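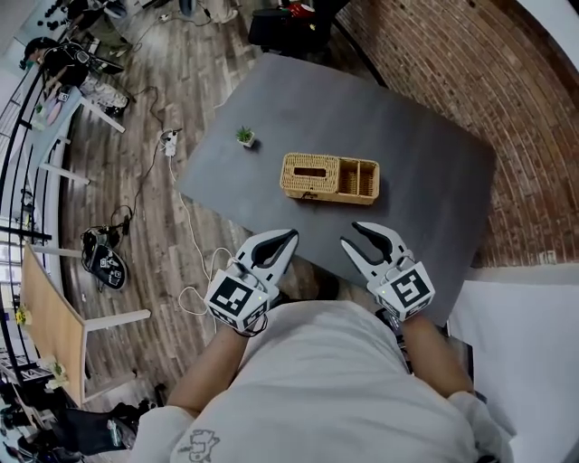
Category: Workplace Automation > Equipment Reviews

The Zukaveo is a pair of hand-held grippers supplied by Lemieux for recording manual work. The operator holds one in each hand, carries out an ordinary handling task through the jaws, and the recorded movements go towards programming an arm. We ran a pair from July until the end of winter at Dindach, on the packing and returns benches.

Price as delivered was £2377 for the pair, with a further £340 for the charging dock and spare finger pads. The dock ought to be included.

Build is good. The curved fingers are stiff enough to lift by an edge without twisting, and the pads wore evenly. The marker cubes are mounted clear of the hand and stayed put. Cable routing is the weak point: the lead runs back along the forearm and catches on sleeves. A wrist strap helps and several of our people now wear one by choice.
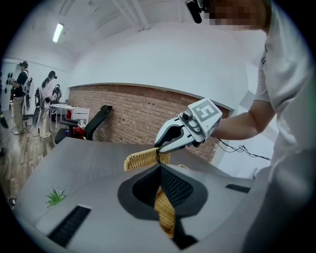 Thin-walled goods are where the grippers take most getting used to. Woven and folded items flex under the jaws, and an operator who would normally squeeze and correct by feel has to learn to read the bend by eye instead. Expect the first few shifts to be slow. Recordings made in that period were of little use and we deleted most of them. By the end of July, 745 recordings had been accepted, the majority of them from three operators.

The effect on the job deserves as much space as the hardware. Packers were moved from piece rate to an hourly rate while recording, and this should be settled before the kit arrives. We settled it afterwards and lost a fortnight to the argument. Bench height also matters more than it did. Staff lean further over the table with a gripper in each hand than they do bare-handed, and sore shoulders were reported in the first month. We limited sessions to 20 minutes, with other duties between. Complaints dropped but did not stop.
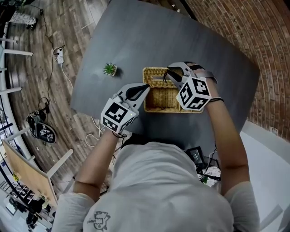
Two-handed work on a wicker basket, one gripper at the front edge and one at the back rim.

Skill is distributed differently under this system. Our quickest packers were not the best recorders. The software favours an even pace and a clean release, and some experienced staff found it irritating to be marked down for habits that had served them well. Others liked it and have since taken on checking recordings, a grade above their old post. Two packing posts were left unfilled when the first arm went live on the returns bench. Management described this as natural wastage. Staff described it in other terms.

Compared with the Caltar set we tried previously, the Zukaveo opens wider and is easier to clean. The Caltar was lighter and its manual was far better. Lemieux's manual covers the charging dock twice and calibration in half a page.

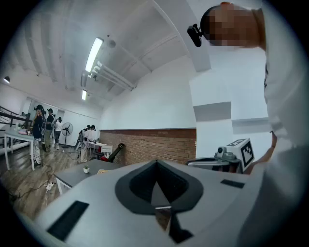

Gripper shell in close-up, with the second unit just beyond it.

Floor space needs planning. Power leads want a fixed route, particularly where several people are working in headsets. Cable covers are cheap and should be ordered with the kit.

Good points: rigid fingers, even pad wear, wide jaw opening.
Bad points: forearm cable, thin manual, dock sold separately, tiring over long sessions.

Recommended for sites with a settled pay agreement and adjustable benches. Sites with neither should budget for both first.

Reviewed 1 March 2019. Firmware as supplied.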